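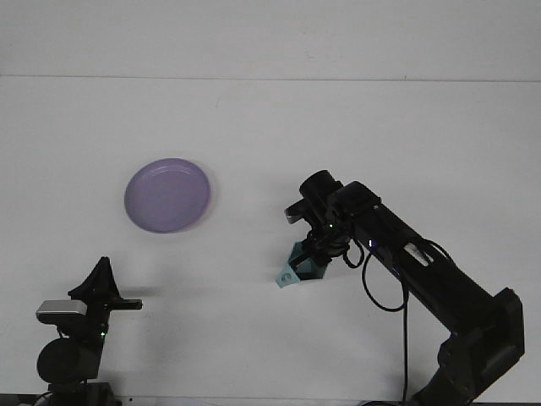

Two small arms on a table: what should I budget besides the arms?

Pieter Zulu
Asked in Equipment and Buying, in August

Hello all. I must write a purchase plan for our workshop at Flotstead and I would like advice before I send it. We want a pair of small tabletop arms for handling kitchen things, mostly plastic plates. The purple plate in my photo is the kind of object I mean: light, flat, with a raised rim, on a smooth white table. A plate like this is more difficult to pick up than a box, so I expect we will try several shapes of finger before we are satisfied.

The offer from Grabner covers the arms, the power supplies and one set of fingers for each. It says nothing about cables, table, spare parts or cameras. My manager asks for one number for the first year and he does not like to be asked twice. My questions are these. How much should I add on top of the offer, in percent? Should I buy spare fingers or print them myself? And is it wise to order both arms at the same time, or first one?

I have looked through old posts but most of them are about big factory machines with fences, and this is a different kind of money.

Ryan Pilkington

Add 50 percent and do not let anybody cut it. We planned with much less and were back asking for money before the first winter.

Where ours went, in order of size: cameras and their mounts, a table that does not shake, one spare motor per arm, then cables. Look at the cable loop hanging beside the arm on the right of your photo. You need that slack so the joints can move, but a loop like this can catch on things, and on our arms the plugs wear out first. We changed 9 cables in the first year. They are cheap, but the delivery took weeks every time, so put a full spare set in the first order.

Fingers: print them. You already show two different kinds, the pale teal one with the hole and the black ones on the left, so you know that the shape matters. For a flat plate you want something thin that goes under the rim. Budget for a printer if you have none, and for more filament than you think. Pandel sells ready ones at 246 a pair, and I would not pay this for a part that you will change next month.

Order both arms together if the work needs two. Ours came half a year apart with different firmware, and I spent many evenings on this.

jondico_user

depends what you use it for. ask the seller for a discount, we got one at Jondico

Pieter Zulu

Thank you, Ryan, this is very useful. I have put the spare cables and the motors on a separate page of the plan, so they cannot be removed without a discussion. One more thing, did you pay for shipping of the spare motors separately?

Ryan Pilkington

Yes, 100 per parcel, whether there was one motor inside or four. Order them together.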